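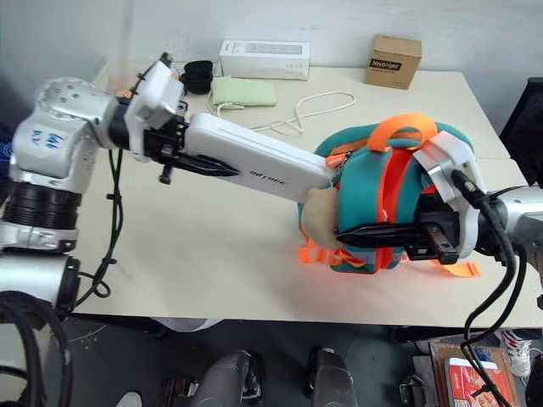

Lamduan Ongart has a rule about her workshop, and she told me it before I'd even got my coat off: if the arms are moving, you keep your tea on the windowsill. I kept my tea on the windowsill.

I'd driven over to Nesville on the strength of one email. It said, more or less, that two friends were teaching a pair of robot arms to pack a child's school bag, in a shared workshop above a carpet shop, and did I want to come and watch it go wrong? Of course I did! I've been writing about home builds for nine years and I've never once been asked to come and watch it go wrong.

The workshop is called Harnovwood, after a sawmill that used to stand on the same street, and it has 25 members (mostly furniture people, plus a man who restores accordions). Lamduan joined to make a bookcase. She met Kanyarat Siriwan at the pillar drill, they got talking about motors, and the bookcase still hasn't got any shelves.

The project is called Trirton. I asked what it meant and got two different answers, so let's leave that alone.

What they're after sounds simple enough. One arm holds the bag, the other brings things to it. Any five-year-old can do it, badly, while shouting about socks. But a bag is a horrible object if you're a machine. It sags, it rolls over, the straps wander off and the opening is never where you left it. Kanyarat reckons she has spent more evenings on straps than on everything else put together, and she has a notebook full of crossed-out diagrams to show for it.

"Hard things are easy," she told me. "You close the gripper until it stops. With a soft thing, when do you stop?"

They chose a teal and orange backpack with a teddy on it, partly for the strong colours, which are easy for the software to find against a pale table and a white wall. The teddy was Lamduan's idea. It's fuzzy and rounded and gives the fingers something awkward to deal with, and I suspect she also just liked it.
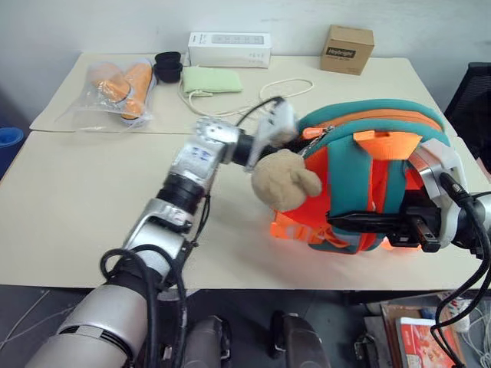 The software side is mostly Kanyarat's. She works by day at Weerakoon, a small firm that looks after lifts, and she has a lift engineer's feelings about things that move near people. Everything runs slowly. There's a stop button within reach of either chair, and I was shown it twice.

Lamduan does the hands and the wiring. She's cheerful about cable ties and brackets in a way I found very reassuring – my own projects are held together like that and I'd always assumed proper people did it differently. She says a bracket you can undo in a minute is worth more to her than a pretty one, at least until the design settles down. It hasn't settled down since August.

Every attempt gets a number and a line in a spreadsheet. They were on 1116 when I arrived, and Kanyarat let me read back through the notes column, which is a joy. "Let go too soon." "Held on too long." "Ate the strap." One just says "no".

I had a turn at guiding an arm myself, and I was dreadful. You think you know how you pick up a bag, and then you have to do it with somebody else's elbow. I overshot and came back too far, then got so interested in my left side that I forgot I had a right one. Lamduan said everyone does that, and then wrote me up in the spreadsheet anyway.

I asked what they'd do differently if they were starting again. Lamduan wants longer cables with proper clips along the run. Kanyarat wants to have written the notes column from the very first attempt, instead of starting it when they were already fed up. Both of them said they'd start with one arm, and both admitted they probably wouldn't have stuck to it.

They're at Harnovwood most Saturdays if you fancy a look, and members are happy to let visitors in as long as you ring the bottom bell. The top one belongs to the carpet shop.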